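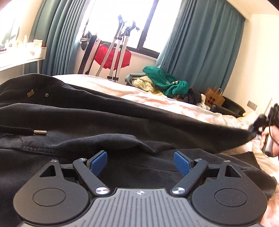

My black cardigan went grey after the third wash and I do not know what I did wrong, wrote one reader under the old version of this page, and two more readers answered that it was the same with their trousers. One of them said she had stopped buying black completely. So I have written the page again from the start, with more detail about washing and a new part about dyeing at home.

How to keep black clothes black, and how to bring them back

Please excuse my English where it is not perfect. I learned sewing and laundry work in another language, and for some words I had to look in the dictionary.

First, find out what kind of grey you have

There is more than one reason why a black garment looks grey, and the repair is different for each.

Lint and dust. Take a piece of sticky tape and press it on the cloth. If the tape comes away full of small fibres and the place under it is darker, your garment is only dirty with lint.

Detergent residue. You see light streaks, often in the folds or along the seams. Wet a finger and rub. If the streak disappears while the cloth is damp and comes back when it dries, it is probably detergent which was not rinsed away.

Worn fibres. The cloth looks frosty at the elbows, at the seat and where a bag rubs on the hip. The colour is still inside the yarn, but the surface is broken into fine hairs which catch the light.

Lost dye. The whole garment has become brownish, greenish or dull blue. Turn back the hem and look at the inside of the fold. If the inside is much blacker than the outside, the dye has gone and only new dye will help.

Many garments have two of these at the same time. Begin always with the rinse, as it costs nothing.

The rinse for residue

Fill a basin or the laundry tub with lukewarm water. Add half a cup of plain white vinegar. Put the garment in, inside out, and move it gently with the hand. Leave it for twenty minutes, then rinse with clean water until the water has no smell. Do not wring it. Roll it in a dark towel and press.

Never use vinegar together with bleach. The gas from this mixture is dangerous. Bleach has no business near black clothing in any case.

If the streaks come back after the next wash, you are using too much detergent. I was using a full cap for years. Now I use less than half, and I see no difference in cleanness. In our old flat in Hestudham the water was very hard and I needed a little more, so please try for yourself and change the amount slowly.

Everyday washing

Turn everything inside out and close the zips. A zip with open teeth is like a small saw for a knitted sleeve.

Wash black with black, or with navy if the navy is old. Towels must stay out, also dark towels, for they give lint to everything.

Use cold water and the short program. A longer program means more rubbing, and a worn surface cannot be washed back to a smooth one.

Fill the drum to three quarters. When it is too full the detergent stays in the folds. When it is nearly empty the garments are thrown against the metal.

Choose liquid detergent. Powder does not always dissolve in cold water, and many powders have whitening agents which you do not want here. I use the dark wash from Jumunus, but any liquid without optical brightener will do. Read the small print on the back, because the front of the bottle often says only "colour care".

Spin at a low speed for knitwear and for anything with elastane. For cotton trousers a normal spin is fine. My machine has a setting of 1000 and I use this one for jeans only.

Wash less often. A cardigan worn over a shirt for one afternoon needs only to hang in the air near a window. For a small mark, use a damp cloth and one drop of detergent.

Drying

Sun takes the colour out of black faster than washing does. In our summer, in January, I once left a linen skirt on the line until evening and the shoulder side, which was facing the sun, was never the same again. I mean of course the waist side. Dry in the shade, inside out.

Heavy knits must lie flat on a rack. If you hang them, the water pulls them long.

The tumble dryer is not forbidden, but take the garments out while they are a little damp. What you find in the lint filter is your clothes.

Repairing a frosty surface

For cotton and wool which has gone hairy, a fabric shaver can help. I have the small Rallix with the metal guard. Lay the garment on a hard, flat surface, pull it smooth with one hand and move the shaver in small circles, without pressing. Go slowly near seams and buttons. Do not use it on lace or on very thin jersey.

Afterwards brush with a clothes brush in one direction and steam it. The cloth will not be new, but at one metre of distance it will look much better.

Dyeing again at home

Here you must look at the label. Cotton, linen, viscose and other plant fibres take the ordinary household dye well. Wool and silk need a dye which is made for them, and slow changes of temperature, otherwise they felt. Polyester does not take ordinary dye. A mixed cloth will take only a part of it, so a garment of half cotton and half polyester becomes dark grey and not black. The sewing thread is often polyester too, and will keep its old colour. On a faded black garment this is usually no problem.

1. Weigh the garment dry. The packet tells how much cloth it can dye, and for black you should take double of what is written for the other colours. My last dress was 281 grams and I used 2 packets. It was the right decision.

2. Wash the garment and leave it wet. Remove stains before this step, since dye will not hide grease.

3. Put on gloves and old clothes. Cover the floor. Use a bucket which will never again be used for food.

4. Dissolve the dye in hot water in a jar, and stir until there are no grains at the bottom. Pour it through an old stocking into the bucket. I skipped the stocking once and got small purple dots on one sleeve.

5. Add the salt, if your packet asks for it, and warm water until the garment can swim freely. If it is folded tight, it will be spotty.

6. Put the garment in and keep it moving for the first fifteen minutes, without stopping. Then stir every 5 minutes for the rest of the hour.

7. Rinse in cold water until it runs nearly clear. With black this takes a long time, longer than the packet promises.

8. Wash it once alone, and the next two times only with other black things.

If your packet is from Bogdan, please note that the fixing powder is in a separate small bag inside the box, and it goes in after thirty minutes, not at the start. I have found this bag in the rubbish afterwards, unopened.

Storing

Clean the garment before you put it away, as deodorant and perfume continue to work on the dye in the cupboard. Fold knits, hang woven things on wide hangers, and if the cupboard has a glass door, put a cotton cover over the shoulders. Otherwise you will find a pale line there in spring.

For leather, suede and anything with beads, please go to a dry cleaner. I have no good method for these. Velvet I am still trying on small pieces, and I will add it to the page when I have a result which I can trust.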